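Buenaventura returns room - working group, October
Minutes, item 3 onwards

3. Sorting of cosmetics
Dexter Iwasaki reported 171 items received from Bodetti, of which 68 remain unsorted. Items are laid out on the white table before bagging. The beige compact is to be filed by the code on its pink label. Double-ended pens go with liquids.
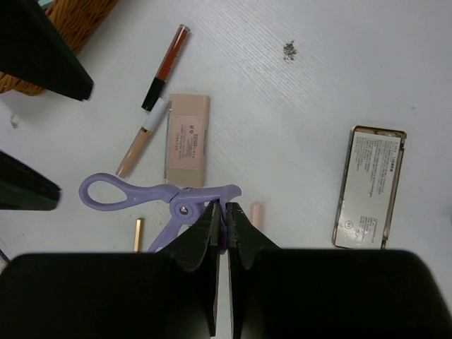

4. Tools and sun care
Agreed that scissors and similar small tools are bagged separately from make-up - the lavender pair included. Palettes are to be checked against the printed text on the back panel. Yellow sunscreen tubes marked 50 go to the Vedow shelf.

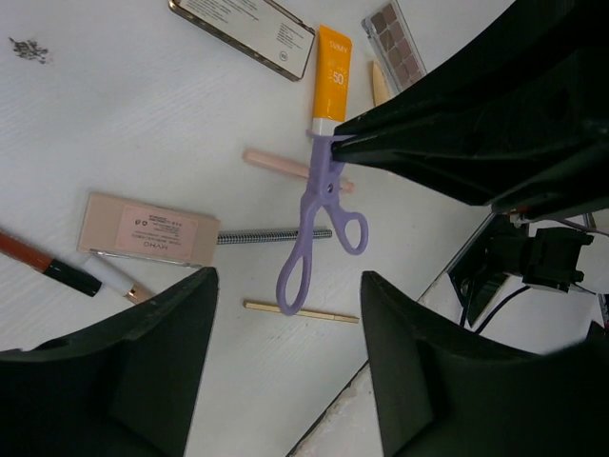

The group noted that pink sticks had twice been entered under palettes. Codes to be corrected by DI.

5. Storage
Brundent quoted for over 3,000 resealable bags. Quote accepted, subject to bag size. Wiping down of the table top added to the closing list.

6. Any other business
None. Meeting closed 4.15 pm.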